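About Mirden

Mirden compares grippers, arm controllers and camera placements for firms that build household and kitchen automation. We test in simulation first, so that a client can rule out a poor combination before buying hardware. We do not sell arms or grippers and take no commission on them.

Each comparison runs on a fixed set of 140 object layouts. Every candidate gets the same layouts, lighting and start poses.
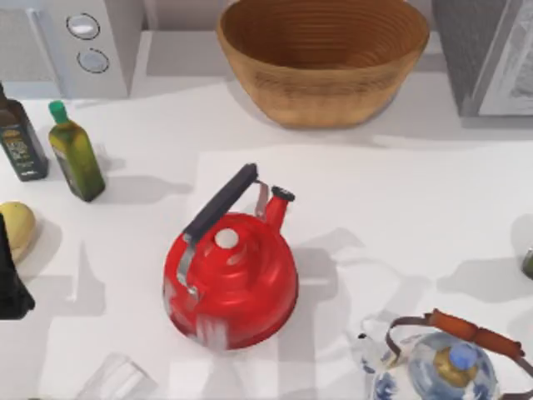
Kitchen layout, overhead view: red kettle with black handle among bottles and a bowl.

Handles are where most finger designs separate. In the Allura study we ran 4 finger profiles under two controllers, 2,000 trials per pairing, and scored grasp, lift and placement separately. A dropped object counts as a failed lift even if the grasp was sound.

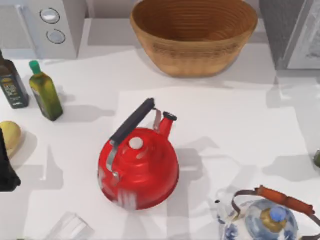

Same counter, with the dark edge at far left beside the yellow fruit.

Camera views are compared in the same way. A fixed overhead view gives the layout, while a close view gives the gap between fingertip and object. Clients may supply their own camera model; otherwise we use our Fovora presets. 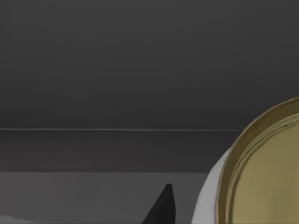
Reports and data

Clients receive per-trial logs, controller settings and a written report, normally within the month. Our object library holds 262 models and is revised each April. Bench trials on real arms are carried out at our Macapagal site by arrangement.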